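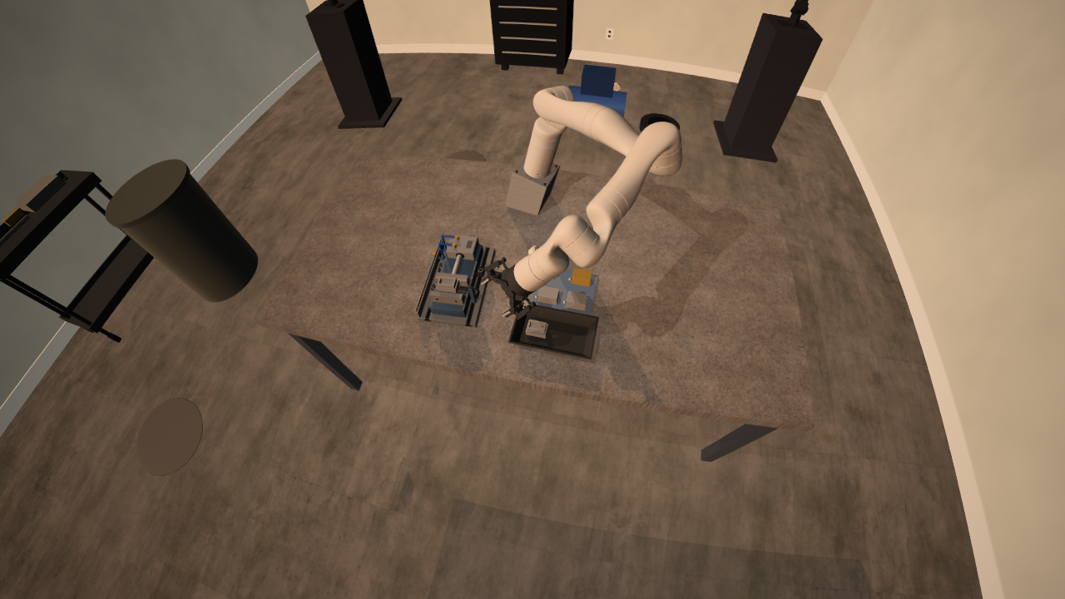 Sestik 육상전원 운영팀 경력직 채용

정박한 배가 엔진을 끄고 육지 전기를 쓰게 하는 일을 합니다. 말로는 콘센트에 꽂으면 끝입니다. 문제는 배마다 콘센트 위치가 다르고, 전압이 다르고, 기관장의 기분도 다르다는 점입니다. Ongart항 여객 부두에서 이 차이를 조율할 운영 담당자 한 분을 찾습니다.

담당 업무
입항 전 선박별 접속 사양 확인 및 케이블 배치 계획 수립
접속·분리 작업 입회, 작업 허가서 관리
부두별 전력 사용량 집계와 선사 정산 자료 작성
Skolta 시스템 입력 (화면이 오래된 편입니다. 적응하시게 됩니다)

지난 한 해 Ongart항에서 처리한 접속은 731건입니다. 대부분은 순조로웠고, 나머지는 면접 때 말씀드리겠습니다. 물때는 근로계약서를 읽지 않으므로 새벽 호출이 있습니다. 호출 수당은 별도로 지급하고, 커피는 무료이나 맛은 보장하지 않습니다.

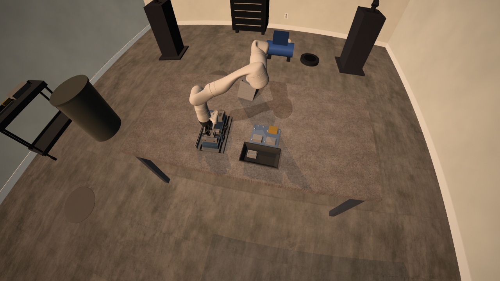
고정 장치 쪽으로 내려온 그리퍼와 하늘색 트레이

자격 요건
선박 전기 또는 항만 설비 실무 경력 3년 이상
고압 설비 안전 교육 이수자 (입사 후 이수 가능)
선사 담당자와 영어로 통화할 수 있는 분. 유창할 필요는 없고, 바람 부는 부두에서 숫자를 정확히 알아들으면 됩니다.
사다리를 오르내리는 데 무리가 없는 분

우대 사항
승선 경력자. 배에서 내린 이유는 묻지 않습니다.
신규 여객선 Rarodero호와 같은 고압 접속 선박 경험자
엑셀 파일 이름에 '최종'을 한 번만 쓰는 분 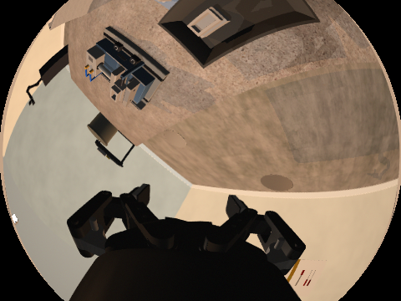 어두운 사각 트레이에 놓인 작은 흰색 물체

근무 조건
정규직, 수습 3개월. 수습 기간에도 급여는 전액 지급합니다.
2교대 근무이며 팀 인원은 이번 채용을 포함해 12명입니다.
연차, 4대 보험, 방한복 지급. 방한복은 큰 치수만 넉넉히 남아 있습니다.
항만 외부 거주자에게는 기숙사를 제공합니다. 전망은 컨테이너입니다.
통근 버스는 오전 6시 10분에 출발하며 기다려 주지 않습니다.

전형 절차
서류 심사, 실무 면접, 부두 현장 견학, 최종 합격 순으로 진행합니다. 현장 견학은 평가에 들어가지 않습니다. 지원자가 저희를 평가하는 시간이니 궁금한 점은 이때 물어보시기 바랍니다. 면접비는 참석하신 모든 분께 드립니다. 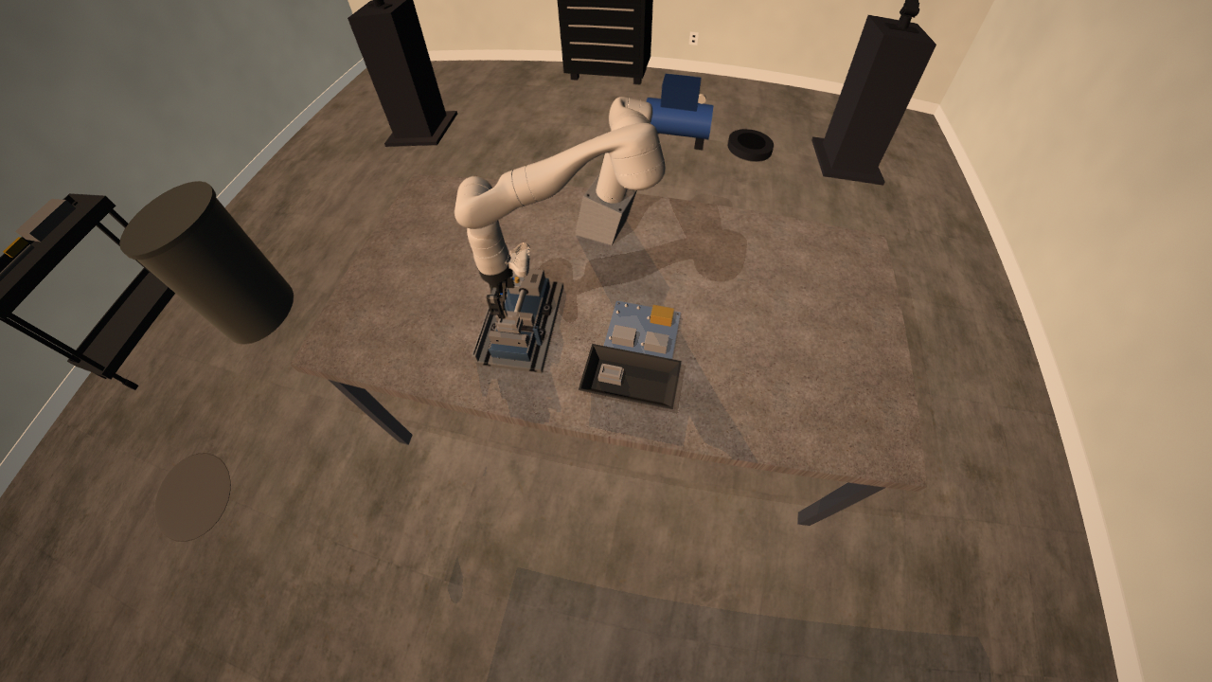

위에서 본 작업 테이블과 로봇 팔

지원 방법
이력서와 경력기술서를 Sestik 채용 페이지에 올려 주십시오. 자기소개서는 1,000자 이내로 받습니다. 성장 과정은 생략하시고, 현장에서 계획이 틀어졌을 때 어떻게 하셨는지를 적어 주십시오. 잘 풀리지 않은 이야기도 괜찮습니다.

접수 마감은 5월 말 오후 6시이며, 적임자가 있으면 일찍 닫을 수 있습니다. 서류 결과는 합격 여부와 관계없이 이메일로 알려 드립니다. 입사일은 협의 가능합니다.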